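Marent Opens Shared Kitchen for Small Food Makers

The town of Marent has opened a shared kitchen in the old De Bruijn bakery, where small food makers can rent a working place by the hour. The doors opened in October, after 15 months of building work.

The kitchen has 5 cooking stations, a cold room and a small office for labels and paperwork. Until now, 118 people from the town and the villages near it have registered. Many of them make jam, bread or sauces at home and could not sell to shops without an approved kitchen.

"I was cooking at night, when my children were in bed," said Hamdia Bogale, who makes lentil spreads under the name Sullo. "Now I can take a bigger order and I am not afraid of it."

The yearly membership costs 629 and includes a short course on food safety, given by Hilde Geerts. Members who want to use the kitchen only a few times can pay for single mornings.

Surfaces were discussed for a long time during the planning. Some future users asked for steel everywhere, but bakers preferred stone for working with dough. Both will be possible, said project leader Esperanza Requena.

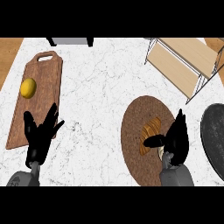 A wooden cutting board on a white marble countertop, in a computer rendering.

The kitchen is open from 6 a.m. until 10 p.m. New members can register at the front desk or by telephone. A second course on food safety will start when enough people have signed up.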